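Ticket 774 – Bars sticking to bin floor, bin surface scratched
Opened by: Melati Govindasamy, Zasau store room
Status: waiting for parts

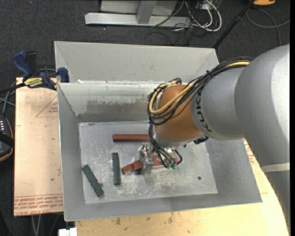 Problem
The colored bars in the gray metal bin do not slide well anymore. When we tilt the bin for emptying, one or two bars stay on the floor and must be pushed by hand. It started in January, after we changed to the new bars from Sutanto. The floor of the bin has many fine scratches, and the back wall has a wide scuffed patch.

What I tried
1. Emptied the bin and wiped the floor with a damp cloth, then dried it. No change.
2. Cleaned again with Jerby degreaser, left it for 2 minutes. Better for the first part of the morning, then same as before.
3. Checked the bars for sharp edges. Out of 123 bars I found a few with a small burr on the short end. I put these separately in a box with the ticket number.
4. Tried the old bars in the same bin. They also stick, but less.

Reply from Skinuneo support, 10:40
Please do not sand the floor, it will make the surface more rough. We can send a plastic liner sheet for this bin size. Can you measure the floor between the walls, at the bottom and not at the rim?

Melati, 14:15
Measured at the bottom, I sent the numbers by e-mail. The walls go outward, so please cut the liner for the floor only. I would like also to know if the liner can be washed with the same degreaser – we have around 100 bottles of it left.

Next step
Liner ordered. Box with the burr bars goes back to Sutanto with the next delivery.

Contact the help desk | © Skinuneo | Back to top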